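Store Operations I
Handout 4: Filling and Facing a Snack and Drinks Shelf
Prepared for the evening group, Adomwood Training Center

Please read this handout before the practical hour. We continue from Handout 3, where we talked about receiving of goods. Now the goods are in the store and must find their place on the shelf.

1. Some words we will use

Facing: one product seen from the front. If three bags of the same chips stand side by side, this is three facings.

Front lip: the raised edge of the shelf. The first product in each row should come close to it, but not hang over it.

Price strip: the narrow holder on the shelf edge. The price must be under its own product. In the Vasilakis reading (chapter 2) it is called "shelf rail", but the meaning is the same.

Staging table: any clean flat surface near the shelf, where we put a product for a moment before it goes to its row.

2. Order of the work

Take out first what is on the shelf, check the date, and wipe the shelf. New stock goes behind, old stock goes in front. Turn every label toward the customer. This sounds simple, but in the Gomach exercise many students turned the first item only and forgot the second one. The customer takes the first item, and then he sees the back of the next.

Tall bottles need height. Before you choose a shelf for them, measure with the tallest bottle and the cap on. Bags of chips can stand upright if they support each other. When a row has few bags, they slide down and the name is not readable anymore.

3. Canisters

The chip canister is a special case, as it can stand or lie. Standing, it shows the whole label and takes little width. Lying on a slanted shelf, it shows the side, and it can roll if nothing holds it. For lying canisters, keep all of them parallel and all lids in the same direction.

4. Mixed shelves

In small shops, soda, cups and chips often share one unit. Keep each family together and leave a small space where one family ends. Look at the green soda bottles on the top shelf and the chip bags on the shelf under it, then at the purple canister standing on the steel table.

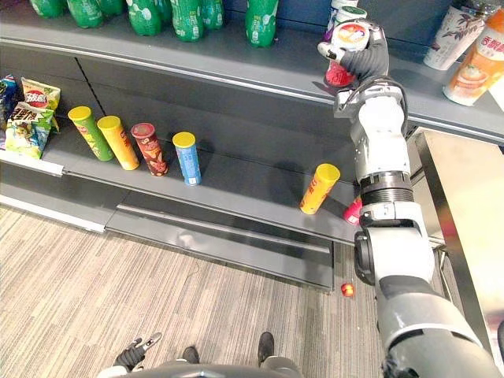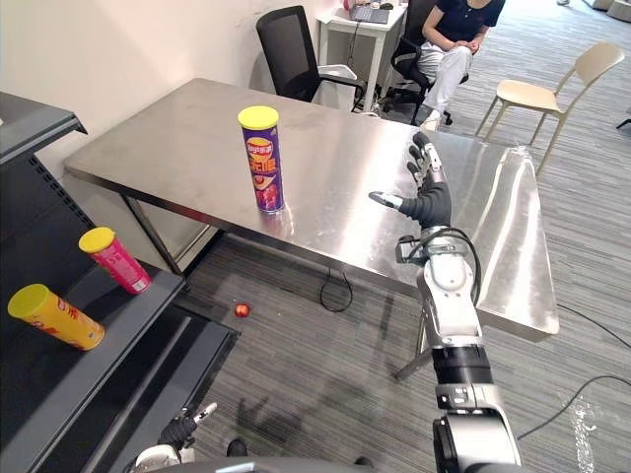
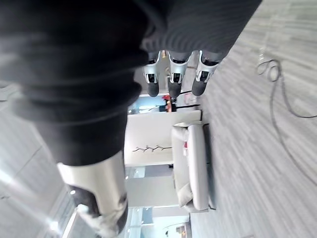

5. Practical task

Work in pairs. Each pair receives one shelf unit and the Sovar worksheet.

a) Draw the shelf as you find it, with one box for each facing.
b) Mark every product which does not stand straight or does not show its name.
c) Make a second drawing with your own order of products.
d) Fill the shelf according to the second drawing and compare the two.

The task gives 100 points in total, and 80 of them are for the drawings and the written reasons. Clean handwriting is appreciated. Worksheets should be in the tray before 9 p.m.

For next time: read the part about chilled drinks and bring your first drawing again.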